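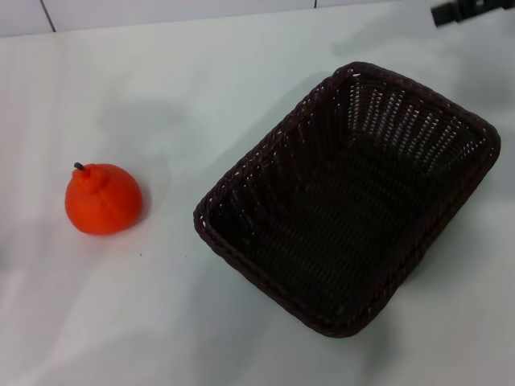 Fig. 1. Toy orange and brown woven basket on a matte white tabletop.

Interior Materials I
Handout 3: White, and what gets sold under that name
March 2023

Bring this to the seminar along with your own paint chips. The reading is short, so please do it.

1. The problem with the word

Most of you wrote "white" in your first specification exercise. One word, no product, no sheen, no light source. A contractor who gets that will buy whatever is cheapest and will be within his rights. The word covers a large family of finishes that have only one thing in common: they send back most of the light that falls on them, across the whole visible range. How much they send back, and how evenly, is where they differ.

A paint company knows this well and uses it. The Gusell fan deck lists 23 whites. I have no quarrel with there being 23 of them. My quarrel is with the text beside the chips, where one is "calming," the next is "honest," and a third "makes small rooms breathe." None of that can be checked. What could be checked is printed in small type on the back, and that is the part you are going to learn to read.

2. Light reflectance value

LRV is given on a scale from 0 (all light absorbed) to 100 (all light reflected). Real paints never reach either end. Most wall whites fall somewhere in the eighties or low nineties.

What LRV tells you: how much of the light falling on a surface comes back into the room, averaged over wavelengths in a way that follows the eye.

What it does not tell you: hue, sheen, how well the paint covers, or whether anybody will like it. Two whites with the same LRV can look quite different side by side, one yellow and one blue. Students often treat a high LRV as a quality score. It is no such thing. A very bright ceiling over a glossy desk can be a nuisance all day long.

Be careful with claims about saved lighting, too. The Citia brochure says its top white "cuts your need for lamps." Cuts it compared with what? A dark brown wall, presumably. Compared with the white that was there before, the gain will be small, and a dirty window will eat it.

3. Undertone

Undertone is the weak hue left in a white once you stop calling it white. It comes from the pigments added to the base. You see it best by contrast: put the chip on a sheet of bright printer paper and look for the drift toward yellow, pink, green or blue.

Bear in mind that the paper is not neutral either. Most office paper contains brighteners that turn ultraviolet into blue light, so nearly everything looks warm next to it. If the whole class reports that a chip is "creamy," the paper may have had a vote.

Undertone also moves with the light. North light pushes whites toward blue, a low sun toward orange, and a leafy yard outside a big window will put green on a wall that has no green pigment in it at all. Clients tend to blame the paint for this. Sometimes they are right, but check the window first.

4. Sheen

Matte surfaces scatter light in all directions. Glossy ones send a good part of it off at the mirror angle. A flat white therefore looks much the same from wherever you stand, while a satin white may be pale from the door and almost gray from the chair.

There is no strict common scale for the names. One maker's "eggshell" is another's "low satin." Ask for the gloss reading and the angle at which it was taken. If the sales desk does not have one - and I have had this happen more than once - treat the name as decoration.
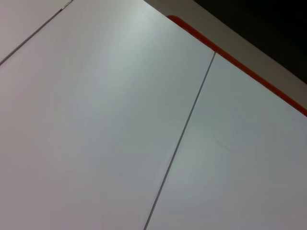
Fig. 2. A bare white panel at an oblique angle. Its tone shifts from a whitish sheen to a duller gray-mauve.

5. Metamerism

Two samples are a metameric pair if they match under one light and part company under another. It matters whenever a white wall meets a white door, or a white laminate meets white paint, and both were picked in a showroom.

The standard advice is to look at samples under the light of the finished room. Good advice, seldom followed, partly for the dull reason that the lamps are chosen last. If you cannot wait for the lamps, look at the pair in daylight and then under two different bulbs. A match that holds through all three is worth something. One that was only seen under showroom spots is worth very little.

6. Sample size and what it hides

A chip is small and the wall is large. Paint usually seems stronger in color on the wall than on the chip, and whites are no exception. The usual explanation is light bouncing from wall to wall and picking up the hue each time. That is sound physics for corners and small rooms. I am less convinced it accounts for every complaint, and the studies I have seen used few rooms and fewer people.

For this course a sample board measures 600 by 900 mm, two coats, with an unpainted border. Smaller boards will be handed back. Stand it upright if it is meant for a wall. A board lying on a desk catches the ceiling light and will look brighter than it ever will again.

7. Exercise for next time

Take the Welov and Obi data sheets from the course folder. For each sheet:

Mark every statement that could be measured.
Mark every statement that has been measured, with a number and a method given.
Cross out the rest and read what is left aloud.

Then write one specification for a white wall in a north-facing study. Include LRV, undertone, sheen with angle, number of coats, and the light it is to be judged under. Half a page is plenty. The words "crisp," "clean" and "timeless" will lose you a point each.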